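Subject: Re: [table-and-pantry] Lined baskets and a plate for the fruit
List: table-and-pantry

Someone on the list wrote:

> Hello all. I've been given a cane picnic basket with a cloth lining
> and I'm at a loss. It's too nice for the shed and too small for a
> proper picnic. I was thinking fruit on the kitchen table, but my
> mother always said fruit in a lined basket goes off before you know
> it. Does anyone keep one out for everyday use? And what do you put
> underneath? My table marks if you look at it sideways. Also I would
> love to hear what people do for a fruit plate, as mine is a chipped
> dinner plate and I'm tired of it.
>
> Thanks in advance, and sorry for three questions in one.

Don't be sorry, three questions in one is how I write all my letters! I've been meaning to answer this since it came through and then we had the family down, and then the kettle died, so you'll have to forgive me if someone has already told you all of this.

Yes, I keep one out every day of the year. Mine is woven rattan, a stretched sort of octagon, with a lid that stands up behind it when it's open. I bought it from the Gisturine homewares shop when they were clearing the back room, and it cost me 30 dollars, which I thought was dear until I'd had it a week. Your mother was right in my experience, by the way. I lost a whole lot of peaches in mine the first December, and the lining was a terrible colour afterwards (it did come up, with cold water and a good deal of patience). So now the real fruit goes on a plate beside it and the basket is for the grandchildren's play vegetables, and everybody gets along.

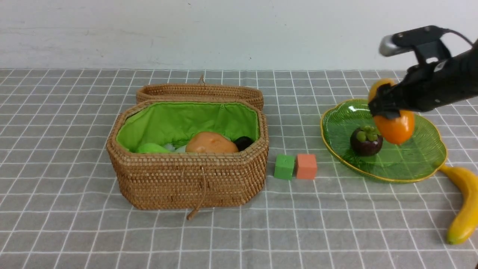
PLATES AND WHAT TO PUT ON THEM

The plate is green glass in the shape of a leaf, with fine ridges like veins and a thin gold-coloured rim. It was a present from my sister-in-law, who found it at the Dedia market and carried it home wrapped in a cardigan. I can't tell you who made it. I was a bit doubtful about the gold at first -- I'm more of a plain white crockery person -- but persimmons look splendid against that green, and so does a mangosteen with its leafy top left on. I'd never have bought a mangosteen just to look at, but Hồ, the grocer's near the station, had them in, and I'm weak.

My one piece of advice is to use fewer pieces than you think. I used to heap the bowl up and then find something dreadful at the bottom. With a flat plate you see everything, and you eat what needs eating. I let bananas lie on the cloth next to it, as they never sit properly on a plate anyway, and if one has a few marks on it that's the one for the cake.

Wash the glass by hand, please. I don't know that the dishwasher would hurt the rim but I wouldn't like to find out.

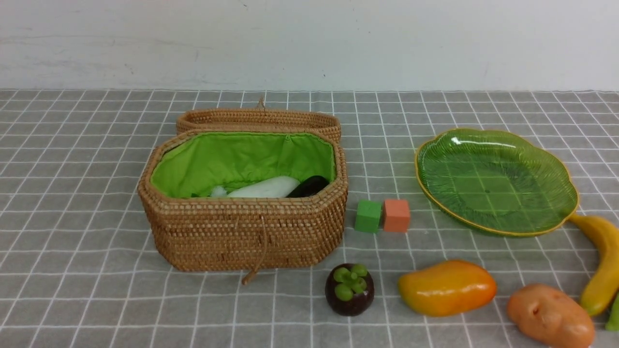 Now, linings. Mine is a very bright lime green and it's gathered along the top of the basket, so there are folds for crumbs to get into. I go round it with a dry pastry brush when I think of it, and once in a while with a barely damp cloth, and I leave the lid up until I'm sure it has dried right through. A friend on the Cusent craft list unpicked hers altogether and made 2 plain cotton ones to swap in and out, which is cleverer than I am. If you do that, cut them generously. Cane has more of a belly to it than you expect and a skimpy lining pulls at the corners.

Do check the fastening on yours as well. Mine is a thin cane cord that hangs down the front, and if it gets too dry it goes brittle. I wipe it over when I do the rest. My neighbour puts oil on hers but I'd worry about that near fabric.
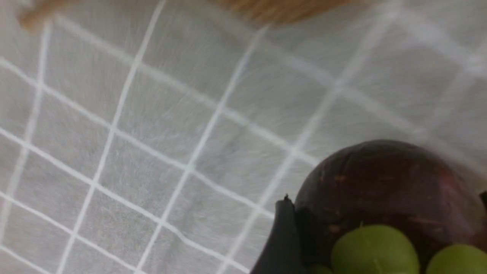 As for what goes underneath, I'd have a cloth down the whole time if your table marks. I like grey with a thin white grid, which is cheerful without shouting, and the lines help when you're setting places (mine would wander all over the shop otherwise). Get it bigger than you need, because they do shrink a little. Give it a shake out the back door each evening and look at the underside of the basket while you've got it lifted, in case there's an end of cane poking out. I run a fingertip along the bottom edge and snip anything sharp with nail scissors. A round of felt under a glass plate is worth having too, if the cloth is a thin one.

Somebody asked last month about baskets with the lid hinged at the back, and whether the weight tips them over. Mine never has, but it's been leaned on by a four-year-old and I wouldn't want to promise anything.

Do let us know what you decide, and if you go ahead with new linings I'd be glad of the measurements. I have half a length of blue check in the cupboard that has been waiting for a purpose for years.

Warm regards from a rather windy kitchen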